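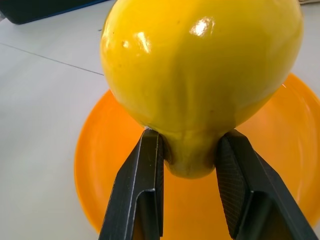
# Zerotlow: mis apuntes de membrillos y peras amarillas

Bueno, esta carpeta empezó siendo una nota pegada en la nevera y ahora tiene README propio, qué le vamos a hacer. Aquí guardo lo que voy aprendiendo sobre fruta amarilla con forma de pera: cómo elegirla, cómo guardarla y qué hago con ella cuando llega la temporada y me junto con más de la que cabe en el frutero. Es un cuaderno de cocina, en Markdown porque es lo que sé usar, y lo voy corrigiendo sobre la marcha.

La de arriba del todo es de las que me alegran el día: grande, de un amarillo limón subido, con la piel lisa y tan brillante que parece encerada. Tiene unas motitas marrones en un hombro y el cuello tira a verdoso. Por fuera, a mí una fruta así me puede parecer membrillo o pera según el día, y por eso la ficha la tengo en «amarillas, forma de pera» y no en una de las dos listas.

## Qué hay en la carpeta

- `elegir.md` — en qué me fijo en el puesto
- `guardar.md` — cajas, papel, sitio fresco
- `dulce.md` — la receta larga, con las cantidades buenas
- `compota.md` — la receta corta, para cuando no hay ganas
- `kimie.md` — los apuntes de Kimie Honda, casi sin tocar

## Elegir

Con el membrillo lo primero que miro es el color y luego el olor. Si está amarillo entero y perfuma al acercarlo, a la cesta. Si le queda verde en el cuello no lo descarto, lo dejo unos días en casa y ya está. Las motas pequeñas me dan igual (las quito con la punta del cuchillo si caen en un trozo feo), pero las manchas blandas no, esas van para dentro muy deprisa.

Los surcos a lo largo tampoco son defecto. Hay piezas casi redondas y otras llenas de costillas y arruguitas, y las segundas son un incordio de pelar, pero saben igual. ¡Y ojo con la pelusa! El membrillo suele traer una borra gris que se va frotando con un paño húmedo; cuando ya viene pulido del puesto, sin nada de borra, me cuesta más distinguirlo de una pera gorda y acabo preguntando.

## Guardar

Tengo dos cajas para esto, la Stola y la Skumis. La Stola es la ancha y va en la despensa, con papel entre pieza y pieza para que no se rocen. La Skumis es más honda, la uso para las peras y la reviso más a menudo. Antes lo metía todo junto y la casa olía de maravilla, pero también olían a membrillo las manzanas, las patatas y un paquete de arroz que no tenía culpa de nada.

Al moverlas las cojo con cuidado por la parte estrecha. Cualquier golpe en la panza se pone marrón, y en una piel tan clara canta muchísimo.

## Dulce, versión resumida

1. Lavar 1000 g de membrillo y cocerlo entero, con piel, hasta que entre el cuchillo.
2. Dejarlo templar, quitar piel y corazón y pesar la pulpa otra vez. Si salen 700 g me doy por contenta.
3. Añadir 600 g de azúcar y el zumo de un limón.
4. Triturar y cocer a fuego suave 40 minutos, removiendo con cuchara larga — salpica, y quema de verdad.
5. Pasar al molde y no tocarlo hasta el día siguiente.

Kimie le pone menos azúcar y le queda más ácido y más blandito. Lo apuntó en su archivo como «versión Kinoshita», que es el nombre que lleva escrito el cuaderno del que la sacó. A mí con queso curado me gusta más la mía, pero para untar en pan gana la suya, lo reconozco.

## Compota

Sin pesos. Fruta a trozos, un dedo de agua, canela en rama y paciencia. Si es pera, azúcar casi nada. Si es membrillo, más tiempo del que una cree, y se va poniendo rosada sola, que es la parte que más me gusta mirar.

## Pendiente

- [ ] Probar el dulce con la piel puesta (Kimie dice que sí, yo tengo mis dudas)
- [ ] Pasar a limpio las notas de mayo sobre las flores
- [ ] Ficha aparte para las peras de cocer
- [x] Comprar papel para la Stola

## Si quieres añadir algo

Abre un archivo nuevo con tu nombre y escribe como te salga. Solo pido que las cantidades vayan en gramos, porque las «tazas» de cada casa son un mundo, y que pongas si pesaste la fruta antes o después de pelarla. A mí se me olvidó una vez y tuve que tirar media olla.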